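NOTA DE PRENSA
Para difusión inmediata
2024-01-12

Grinano recupera el Holandés que se creía perdido: tres discos, una noche de septiembre y un barítono del que vais a oír hablar mucho

Hola a todos. Soy Mark Anthony Dizon, llevo el catálogo de ópera histórica de Grinano y esta vez me han dejado escribir la nota a mí, así que perdonad si me voy un poco por las ramas (los que me conocéis ya sabéis que con Wagner no tengo freno).

Vamos a lo importante: sacamos por fin, en tres discos compactos y en descarga, la función completa de El holandés errante que se cantó en el teatro de Fallotwood y que hasta ahora solo circulaba en copias de copias, con el tono subido, el tercer acto mutilado y un zumbido que ponía los pelos de punta. La he oído entera tantas veces estos meses que mi familia me ha pedido auriculares. ¡Y sigo sin cansarme!

Los aficionados veteranos la conocéis como "el Holandés de Fallotwood". Yo la descubrí en una casete que me pasó un compañero de coro, grabada por las dos caras y sin el final del dúo, porque a alguien se le acabó la cinta justo en el peor momento. Durante años di por hecho que ese final no existía en ninguna parte. Pues existía. Estaba en las cintas originales que conservaba el archivo Gashaw, en cajas mal rotuladas como "Lohengrin, ensayo", y las encontramos buscando otra cosa completamente distinta: un recital de Lieder que, por cierto, todavía no ha aparecido.

El reparto lo encabeza Chin-lung Hsu, y aquí me vais a permitir el entusiasmo. Hsu grabó poquísimo, apenas unas canciones y un par de escenas sueltas, y quien solo lo conozca por eso se va a llevar una sorpresa. El monólogo de entrada, "Die Frist ist um", lo empieza casi hablando, a media voz, con una fatiga que da miedo, y va abriendo el sonido poco a poco hasta la invocación final, donde suelta un caudal que satura un poquito el micrófono (lo hemos dejado tal cual, luego os cuento). La dicción es clarísima. No ladra nunca. Hay un par de entradas inseguras en el segundo acto y una frase en la que se adelanta a la orquesta; es una función en vivo y así se queda.

La Senta tarda en calentar, os lo digo sin rodeos. La balada le sale tirante en la primera estrofa y ya mucho más suelta en la tercera, y cuando llega el dúo está a la altura de su compañero. El Daland es de los de antes, negro y socarrón, con un punto de comerciante aprovechado que me encanta. Del Erik prefiero que opinéis vosotros, que cada vez que pongo por escrito lo que pienso de un tenor me llegan cartas. 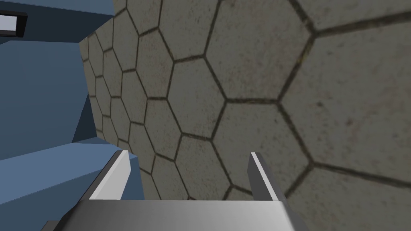

Paso al sonido, que es lo que más me preguntáis por correo. La transferencia la ha hecho Rarner, el estudio con el que trabajamos desde hace tiempo, directamente desde las cintas y sin pasar por ninguna de las copias que corrían por ahí. Lo primero fue corregir la velocidad: el preludio iba casi medio tono alto en la versión pirata, y por eso a muchos les parecía que la orquesta corría como alma que lleva el diablo. A su altura correcta los tempos respiran de otra manera y Hsu suena bastante más oscuro.

Después vino la limpieza, y ahí fui muy pesado. Pedí que no se tocara el aire de la sala. Se oyen toses, se oye la madera del escenario en el coro de los marineros y se oye al apuntador, sobre todo en el segundo acto, donde tenía muchísimo trabajo el pobre. Hemos quitado el zumbido eléctrico y los golpes más feos, y nada más. Si buscáis un sonido de estudio, este no es vuestro disco. Si venís de la casete, como yo, os va a parecer que alguien ha abierto una ventana.

Queda un defecto que no hemos podido arreglar. En la escena de las hilanderas hay una caída de volumen muy breve, que está en la cinta original, y preferimos no rellenarla con otra fuente. Lo avisamos en el libreto con su minutaje para que nadie devuelva el disco pensando que le ha tocado una copia mala.

Hablando del libreto: son 85 páginas, con el texto completo en alemán y español en columnas enfrentadas, una traducción nueva que intenta que se entienda lo que se canta, y un ensayo mío sobre la historia de las cintas que mi editora tuvo que recortar a la mitad. También hemos incluido la lista de todas las funciones de aquella temporada en Fallotwood, con los cambios de reparto, que es el tipo de cosa que a mí me hace comprar un disco y que a mis amigos les da exactamente igual.

Como el Holandés cabe de sobra en dos discos, el tercero lo hemos dedicado entero a Hsu. Van ahí las canciones de Schubert y Loewe, el monólogo de Wotan del segundo acto de La valquiria y una escena de Sachs, "Wahn! Wahn!", con un piano bastante desafinado. Merece la pena igualmente. La escena de Sachs no se había publicado nunca y para mí es lo mejor de todo el álbum después del dúo, aunque en la oficina no me dan la razón y defienden el Loewe a muerte.

La edición física tiene una tirada de 700 ejemplares. Ya sé que alguno me va a escribir diciendo que se queda corta; con el último Lohengrin me pasó lo mismo y aún tengo cajas en el pasillo. La descarga, en cambio, estará disponible sin límite, en calidad de compacto y en alta resolución, con el libreto completo en PDF. Quienes compren los discos recibirán también la descarga sin pagar nada más.

Los suscriptores del boletín de Grinano pueden reservar desde hoy mismo. Las tiendas especializadas que ya trabajan con nosotros recibirán sus ejemplares por el canal habitual, y las que no, que me escriban y lo hablamos, que somos gente fácil de tratar.

Para prensa y radio: tenemos preparado un adelanto con el monólogo de entrada completo y el comienzo del dúo, libre para emisión siempre que se cite el sello y el archivo Gashaw. Si alguien quiere hacer una entrevista, me presto encantado, pero avisadme del tiempo que hay, porque me dan diez minutos y hablo cuarenta. Las solicitudes de ejemplares de reseña se atienden por orden de llegada.

Y una petición para terminar: si alguno de vosotros tiene en casa programas de mano, fotos o cartas de aquellas noches en Fallotwood, o sabe de alguien que estuviera en la sala, poneos en contacto conmigo. Sigo buscando el recital de Lieder.

Contacto: Mark Anthony Dizon, catálogo histórico, Grinano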